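4.2 Setting the reorder level

Before you start, log in to Sornusik with a stockroom account. A guest account can see the levels but it can not change them.

1. Open Items and choose the item from the list.
2. Press Edit, then go to the field Reorder at.
3. Type the lowest quantity you want to keep on the shelf. The highest value allowed is 2,000.
4. Press Save and wait until the green mark appears.

Note: If two persons edit the same item, the program keeps only the last saved value. 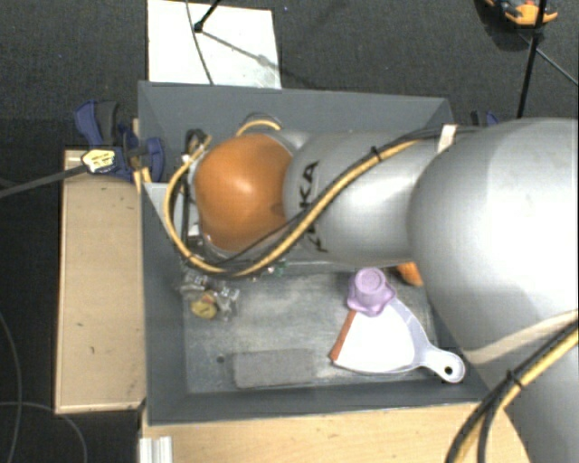
Page last changed: December, by Kalliopi Panagiotou

5. Go back to the list and check that the new level is shown beside the item name.

Caution: Do not change the unit (piece, box, meter) after the level is saved. The number stays the same and the order will be wrong.

If you see message 89, the item is locked by an open count. Close the count first, see section 4.5.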